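Folding and Storage of Clothing in Shared Accommodation
Speaker notes - Beryl Tindall, Prirnell Housing Trust
July 29, 2019

Opening. Welcome colleagues from the Grava and Murkano houses. State that the talk will last 14 minutes and that questions will be taken at the end. Handouts are on the side table.

Background. The Trust provides 660 furnished bedrooms. Each has one bed, one chest of drawers and a narrow wardrobe. Residents have told us at successive house meetings that the drawers are too small. Our inspection last November found that most drawers would hold a full week of clothing if the items were folded to the width of the drawer. Pause here and allow comments from the floor.

Where to fold. We recommend the bed. It is the largest flat surface in the room and stands at a reasonable height for most adults. The bed should be made first, with the sheet pulled smooth. A garment laid on a rumpled sheet takes up the creases beneath it, and the sleeves are harder to line up.
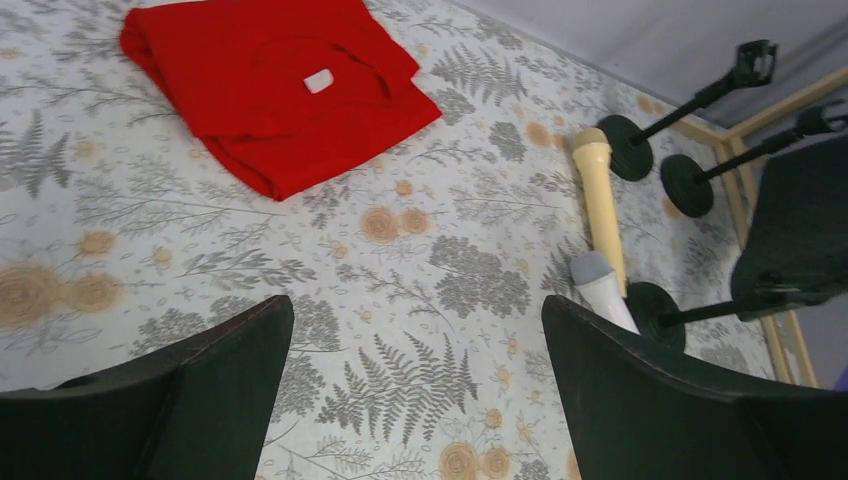 The T-shirt is the item to teach first. Residents own more of them than of anything else, and the method carries over to jumpers and pyjama tops. Lay the shirt face down. Bring each side to the middle, turn the sleeves back, and fold the hem up towards the neck. Smooth the cloth with the flat of the hand after every fold. A rough rectangle is quite sufficient. Staff should not refold a resident's work in front of them.

Edges and creases. Cotton that has been washed many times tends to curl at the edge. This does not matter in a drawer. Shirts may be stood upright in a row, so that each can be seen without lifting the others - the Bogdan house has used this arrangement for two years and reports fewer requests for extra furniture.

Costs. The Trust set aside 1,000 pounds for drawer dividers and spent none of it on the first trial, which used shoe boxes. Ask house managers to send any request for dividers in writing.

Laundry days. Remind managers that clean clothing should be taken from the drying room on the same day. Items left overnight are placed in the numbered baskets by the door.

Questions. If asked about ironing, refer to the separate guidance issued to all houses. If asked about wardrobes, state that the survey is still open and that replies should be sent to the Prirnell office.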